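Opinion > Local Life > Housing

Let Renters Keep the Garden

18 May 2022
By Karla Cuevas
14 shares | 3 comments

My lease in Kusgate runs to 20 pages. Two of them deal with the yard. I may sit in it. I may put out a chair and a table. I may not dig, plant, or "alter the ground surface," and if I do, I lose part of my deposit. The yard is a rectangle of thin grass with a strip of bare dirt along the fence, and in the years I have lived here nothing has been grown in either one.

I think this kind of rule should go. A renter who wants to grow beans along a fence should be able to do it without asking, and the law in this town should say so.

The usual case for the ban is money. An owner worries that a tenant will tear up a lawn, lose interest by July, and leave a mess for the next person. That does happen. But owners already have a deposit to cover damage, and grass seed is cheap. My own deposit is 2,424 dollars. You could reseed my yard many times over for that and still have enough left to paint the kitchen.

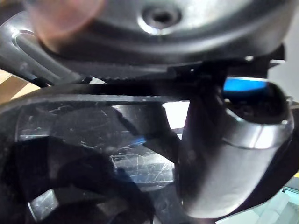
A close view of gray metal.

The other argument is looks. Noemí Serrano, my landlord's agent, told me in April that buyers and new tenants like a clean yard. Maybe they do. I would guess that plenty of them also like tomatoes. Most of the owned houses on my street have something planted out front, and I have never heard anyone say it hurt the price.

What bothers me more is what the ban says about renting. Many of us are not passing through. Jovita Medrano has rented the same house in Traltham since her daughter was in second grade, and the daughter now drives. In all that time she has grown peppers in buckets on the back steps — the lease covers the ground and says nothing about steps. She gets a decent crop. She would get a better one with roots in the dirt, and she would not be hauling water twice a day in August.

I am not asking for much. A tenant should be free to plant a bed up to some fair size, say a tenth of the yard. No trees, no ponds, nothing against the foundation. At move-out the bed gets leveled and seeded, or the new tenant signs to take it over. Skulilville has had a rule close to this for a while and its rental market has not fallen apart. The whole thing fits on one sheet of paper.

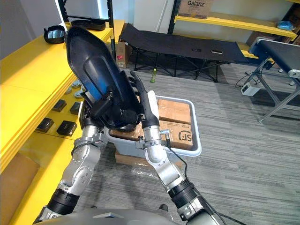 Apolinar Escobedo told me over the phone that I was leaving out the water bill, and that in his buildings the owner pays it. He is right that I was. Where the owner pays, let the tenant cover the extra in summer, or use a rain barrel. It is a detail and it can be written down like any other.

The town council takes up the rental code again this summer. Most of the talk will be about parking, as it always is. I plan to go and bring up yards, and if you rent I hope you will too. Bring your lease with you and read them the page.

Comments (3)

Yolotzin Ochoa
I rent out two houses and I let people plant whatever they want. Never had a problem except mint. Put mint in the rule.

fencepost_k
A tenth is too small if you have a small yard. Mine would be the size of a doormat.

R. in Traltham
Who checks that the bed gets leveled? My last tenant left me a hole and a forwarding address that didn't work. The deposit didn't cover it once I paid for hauling. I'm not against gardens but the writer makes it sound easier than it is.

Share this column | Comments are closed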